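November, glaze tests cont.

Kastell white again, seven tiles this time, fired with the Futa clay body. Two crawled badly at the lip, rest ok. Pinholes on the thicker dips – think I'm still leaving it too long in the bucket. Sieved it twice, no lumps.

Nyitrai ash glaze came out greener than last batch. Nice though. Must write down which ash it was, the label has come off the tub.
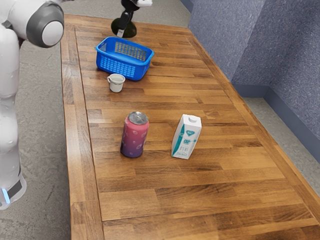 The long wooden table, far end at the top.

Kiln log: soak was 24 minutes, shoud have been 20-ish. Top shelf hotter than bottom as usual, cones bent well over up there and barely nodding below. Swap the shelves round next time and leave a bigger gap by the door.

Drasau slip – don't bother on bone dry, it flakes. Leather hard only. Tried four brushes, the cheap wide one was best.
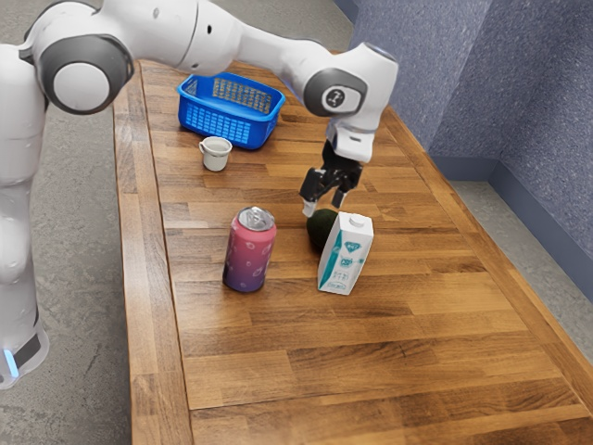

Also need to redo the crawled pair with a thinner coat and wipe the tiles down first, might just be dust. If they crawl again its the recipe and I'll cut the clay back a bit. Order more cones. Kiln wash nearly out too.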